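Category: Home & Neighborhood

Flavstead Home Swap Returns This November

After a long and much-grumbled-about break, the Flavstead Home Swap is back at the Bamell Hall this Sunday, and we could not be happier to pass it along! Bring a lamp, a rug or that side table you never quite loved, and take home something you will.
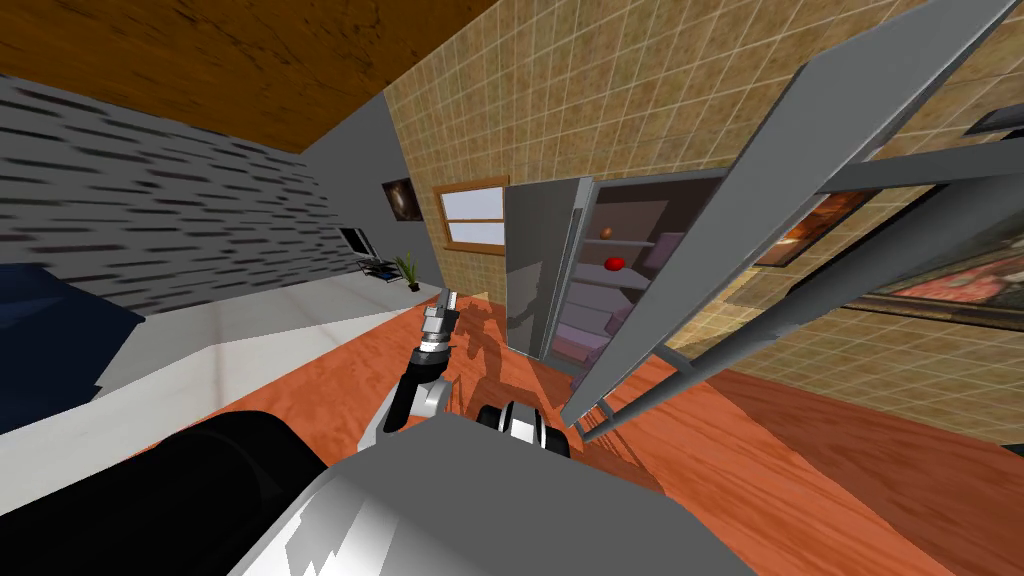

Doors open at 10 a.m., with 32 tables spread over two rooms, and there will be soup from Custach Kitchen until it runs out (come early, it goes fast). Entry is free.

Related
Akyol Street paint sale extended
Repair night moves to 6 p.m.
Houseplant cuttings wanted

Contact us | © Flavstead Weekly | Back to top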